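Zodwood Bench Kit – Equipment and Budget README

August 2025
By the Gallberg lab purchasing desk 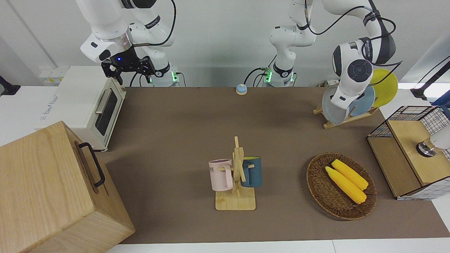 ## What this file covers

The Zodwood bench is a two-arm tabletop station used for kitchen tasks. This README goes with the equipment list and is meant for groups pricing a second or third bench. It covers what to buy, what to hold back money for, and what can wait. Task data and training code are kept in separate folders.

## Files

- `equipment.csv` – one row per item, with supplier, lead time and quantity
- `props.csv` – household objects used on the bench
- `spares.csv` – parts to keep on the shelf
- `layout.md` – table dimensions and arm base positions

The equipment list has 277 rows. Of these, 40 are marked `required` and have to be on site before installation starts. The rest can be ordered in any sequence.

## Arms and grippers

Order both arms on the same purchase order. Mwakyusa quoted us separately for the first bench and the second arm came with a different firmware release, so we lost days matching them. Parallel-jaw grippers are a separate line in the quote. Check that the wrist adapter is included.

Budget for cable management as its own item. Arm cables need enough slack for the full reach and should be tied back after the first week of motion tests, once the common poses are known.

## Table and surface

Get the table before the arms. Ours has a white top with a brown felt-like mat over most of it. Buy two mats from the same batch – color varies between batches, and a replacement that doesn't match will show up in your recordings.

## Props

Props are cheap compared with everything else, and they are the part most groups under-order. The current set includes:

- toaster oven, white, with a tinted door window
- mug tree and mugs
- plate rack with plates in different colors
- woven basket and corn cobs
- service bell
- wooden box with a metal handle

Set aside $300 per bench for props and replacements. Buy mugs and plates in pairs. Flandasar ships housewares in small lots, but delivery took 22 days on our last order.

## Known gaps

- Prices in `equipment.csv` were last checked in June. Shipping is not included.
- Electrical work is not in the budget. Get a local quote.
- No row yet for a spare gripper. Add one if your bench runs daily.

## Related

- Zodwood Bench Kit – Installation notes
- Zodwood Bench Kit – Spare parts policy
- Mwakyusa arm quotes, side by side
- Planning floor space for two benches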